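Subject: Re: Registration evening and kit exchange, under-12 and under-14 squads

Dear parents and guardians, 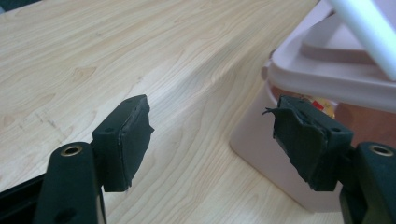

Further to the message quoted at the foot of this email, the Board of Lukcombe Junior Hockey has agreed the arrangements for registration and would ask all families to read them before replying.

Registration will open at 6.30 pm in the upper hall at Vavine and will close at 8 pm. Players who attended trials in February do not need to complete a new medical form unless their details have changed. All other players must bring a signed form with them. Forms cannot be accepted by telephone.

The kit exchange will run alongside registration. Outgrown sticks, shin pads and shirts may be handed in at the door, provided that they are clean and in a usable condition. Gumshields cannot be accepted. Families do not have to hand anything in to take something home, and no record is kept of who has taken what. Any kit left over will be passed to the Clurnell schools league.

The annual subscription is unchanged at £70. A reduced rate applies to families with 2 or more players in the club. Requests to pay by instalments should be sent to the membership secretary in confidence and will be answered before the first fixture.

Mr Slanina's question about transport is answered as follows. The coach for the Kolář tournament has 19 places remaining. These will be offered first to players and then to accompanying adults, in the order in which replies are received. Parents who prefer to drive should note that the car park at the ground is closed to visitors, and that the nearest public parking is beside the library.

Replies should be sent to the secretary directly and not to the whole list.

Yours faithfully,
The Secretary
Lukcombe Junior Hockey

Branislav Slanina wrote:
> Dear Secretary,
> Could you please confirm whether there is still room on the
> coach for the tournament, and whether parents may travel on it?
> We also have two pairs of junior shin pads which are now too
> small for my daughter. Is the exchange going ahead this season?
> With thanks,
> Branislav Slanina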